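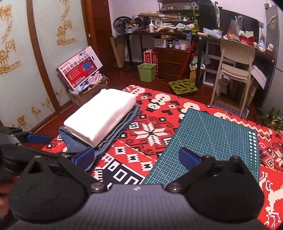

How do I store cut-up jeans and towels flat without losing half of the fabric to fraying?

Asked by Veronika Steiner in Sewing and Mending, 9 May 2018
Views: 1376

Hello to all. I am sewing since two years and I have no sewing room, only the floor of our living room. When I work I spread a red blanket with the white and black snowflakes, so that threads don't go between the floor boards, and I put my green cutting mat on it. When I finish I fold everything to one stack, the denim at the bottom and the white cloth on the top, and the stack must wait until the next time I sew.

My problem is the denim. It is old jeans material which I opened along the seams and cut to big pieces. I want to make from it a picnic cover, with the toweling as an inside layer. But the edges fray so much! Each time I unfold the stack, there are long threads coming out at the sides, and the pieces become a little smaller because I trim them straight again. I have lost from some pieces already the width of a finger.

My questions:

Should I wash the pieces before I cut the final squares, or after?
Is it better to fold or to roll them for storing?
Can I leave the cutting mat on the blanket, or will it take a bend from lying on something soft?

I have a normal sewing machine with zigzag stitch but no overlocker. I tried a liquid against fraying, it was called Dullex, and the edge became hard like cardboard. For a picnic cover this is not nice to sit on. Also the bottle was small and I have many meters of edge.

Thank you for any advice, and excuse please my long text.

3 answers

Answer by Elaheh Jafarzadeh
Marked as helpful by the person who asked

Hello Veronika, I made two covers of this type, so I can tell you how I do it now. The first one I did wrong.

Please do not trim the edges every time. This is how you lose the fabric. Threads that hang out do not harm the piece, they even protect a little the threads which are behind them. Cut away only the long ones with scissors if they disturb you, and do not pull, because one pulled thread can run along the whole side.

About washing: wash before the final cut. Old jeans will not shrink much any more, but new toweling can shrink a lot, and if you sew it together with the denim unwashed, your cover will have waves after the first laundry. Before washing, go with a wide zigzag around every big piece. It doesn't have to be beautiful, you will cut it off later. I use for this the ends of bobbins in all colors. Put the denim into a mesh bag or an old pillowcase which you can close, and wash it without the toweling. Otherwise all the blue threads go into the loops and you will pick them out until June. The first wash can also give some blue color to light fabric, even from jeans that are quite old.

Then iron the pieces while they are still a bit damp, and lay them flat until they are fully dry.

For storing I prefer to roll. Thick denim makes a strong line when it is folded for many weeks, and when you cut over such a line the square is not exact. I take a tube from wrapping paper and roll all pieces together, then I tie a strip of fabric around. If you have no place for a roll, then fold, but fold in a different place each time, and turn the raw edges to the inside of the stack. You can also wrap the whole stack into a pillowcase. Don't use a plastic bag if there is any chance that the towel fabric is damp.

The mat: for lying there during an afternoon the blanket makes no problem. For cutting with a rotary cutter I would take it away from the blanket and put it directly on the wooden floor. On a soft ground the mat gives way under your hand, the ruler slips, and the cut goes crooked. For storing, lay it flat under the sofa or under a bed, away from the heating and not in the sun. Mine stood behind a radiator and it has now a wave which I could not remove.

One more thing. If you like the look, you can use the fraying. Sew the squares with the seam allowance on the outside, snip it every centimeter, and wash. It becomes a soft fringe. Then the edges are not your enemy any more.

Answer by ruchti_fan

just buy an overlocker. I got the small Ruchti second hand for 283 and never looked back

Answer by flolora

I agree with most what Elaheh wrote, but I do not agree about the zigzag. With heavy denim my machine eats the edge if I sew directly on the border. I sew one straight line, short stitches, a presser foot width inside from the edge, and let the outside fray until this line. It stops there by itself. For me it was faster too.

Use a jeans needle and change it when you hear a "tock tock" sound.

And check that there are no rivets or pieces of zipper left before you go over it with the rotary cutter. I ruined a new blade like this.

Comments

Veronika Steiner: Thank you both very much. I tried on one small piece the zigzag and on another the straight line, and I will wash them together with the next dark laundry. The fringe idea I like a lot, I did not know that one can do it on purpose. How wide should be the seam allowance for this?

Elaheh Jafarzadeh: For denim I take one and a half centimeters. With less, the snips come too near to the seam. And after the first wash please clean the filter of the machine, there will be a lot of fluff in it.

Veronika Steiner: Good, then I must calculate the squares again, I planned with less. An overlocker has to wait, I have no place to put it.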